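March, textile bench notebook, continued

Black cloth trials, second round. First round notes are in the green folder with Albane's swatches stapled in. Started before 8 this morning because the wash machine was free.

The question is still which black cloth to order for curtains and linings. We want something that stays black under side light, doesn't shed, and can go through the wash without the hem pulling in.

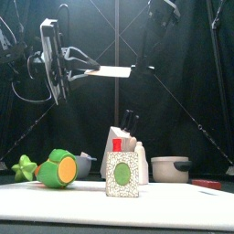
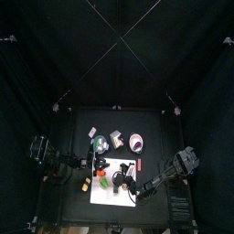 Black fabric behind the work surface, crossed lines overhead in both.

Samples

Nine pieces, cut from the three rolls: Okska brushed cotton, Nolten polyester velvet, and the Lefèvre wool serge that Romain got as an offcut. Three from each roll, cut across the width: left edge, middle, right edge. All cut to 716 mm on the long side, along the warp, so that shrinkage can be read straight off the steel rule without remarking. Corners notched for the roll, ink dot for the position. The ink dot was a poor choice on black. Changed to a white thread loop before the first wash.

The left edge piece of the Okska has a slub near one end. Kept it in. If we buy the roll we get the slubs too.

Raw edges overlocked with black polyester thread on all nine. I used the old overlocker, and the lower looper tension was too high on the first velvet piece, so that edge is slightly wavy. Unpicked and redone. It still shows if you lay it flat on the table.

Washing

Six washes, cool, gentle cycle, half dose of the unscented powder. Line dried in the back room between washes, no tumble. Velvet pieces went in a mesh bag, pile inward. Cotton and serge went in loose.

The water from the first cotton wash came out gray-blue and the drain sieve had a good pad of lint in it. By the third wash the water was clear to the eye. I put a strip of white test cotton in with each load and these are pinned in order on the board by the sink. Please don't take them down yet — Albane wants to look at them by the north window.

Serge smelled strongly of sheep after the first wash and less so after. No color in the water that I could see. It did come out stiffer, and the face has a slightly felted look on the middle piece. Romain thinks the machine is too rough for it even on gentle and would have done it by hand. He may be right, but no one is going to hand wash curtains, so the machine result is the one that matters.

Velvet dried fastest by a long way. It picked up white lint from the test strip in every load, all over the backing. Comes off with tape. The pile side was protected by the bag and stayed clean.

Shrinkage

Measured after the last drying, pieces laid flat overnight, no ironing. Cotton pulled in the most along the warp, and the left edge piece more than the other two. Velvet did not move that I can measure with the rule. Serge is in between, but the edges are no longer straight, so the reading depends on where you put the rule. I took it down the center line each time. Readings are on the loose sheet clipped in behind this page, in pencil. Someone should check the serge readings independently before they go in the table.

If we go with the cotton, wash the whole length before cutting. Romain says the supplier will prewash for a charge. Ask for the price, and ask whether they tumble it.

Rubbing

Dry rub on the Urno tester, 2000 strokes per piece, middle pieces only. White cotton pad, standard weight. The Urno's counter sticks when it rolls over, so I stood next to it for the last part of each run and stopped it by hand. The first serge run was thrown out because the pad slipped under the ring. New pad, new spot on the cloth, full run again.

Cotton: clear gray mark on the pad. Nap flattened in the track and a visible sheen when you look along the cloth toward the window. Brushing brings some of the nap back but the sheen stays.

Velvet: pad nearly clean. Pile lies down in the direction of travel and reads as a lighter patch from one side, darker from the other. Steam lifted it. I went over it from the back with the kettle steamer and let it cool before touching it.

Serge: faint brown-gray mark on the pad, small pills along both edges of the track. They shave off easily.

Wet rub not done. The tray gasket on the Urno leaks and the spare one in the drawer is for the older model. Lefèvre may have one; I left a message with their office at lunch.

Blackness by eye

Albane and I did this separately and compared after. Pieces hung side by side on the rail, desk lamp from the left and low down, everything else off. We both put velvet first when looking straight on. From the side she put cotton ahead of velvet, and I had them level. The serge looked brown next to the other two, which neither of us noticed when it was on its own. After the washes the cotton has lost a little depth, most of it at the folds.

Hang direction matters more than I expected for the velvet. Pile up is blacker, pile down is easier to brush off. We need to pick one and write it on the cutting sheet, since two panels hung opposite ways look like two different cloths. Mark an arrow on the backing in chalk as soon as it comes off the roll.

Hems

Tried a plain double turn on each. Cotton takes it well. Velvet is too thick at the corners and the needle pushed off line, so mitered those and used the walking foot. Stitch length up one notch. Serge needed pressing with a damp cloth before it would hold the fold at all.

Lead cord in the bottom hem makes the velvet hang much better. The cotton doesn't need it. We have one part roll of cord left in the cabinet over the cutting table, and the end of it is kinked.

To do

Wet rub, once the gasket is in.
Second person on the serge measurements.
Ask Okska for a piece from a different dye lot and hold it against this one.
Light transmission, double layer and single. Cotton will probably need lining.
New blade for the rotary cutter, it is skipping threads on the velvet backing.
Romain to find out the full width of the serge roll and whether there is any more of it.

Washed pieces are in the flat drawer, tissue between them, velvet on top with the pile up.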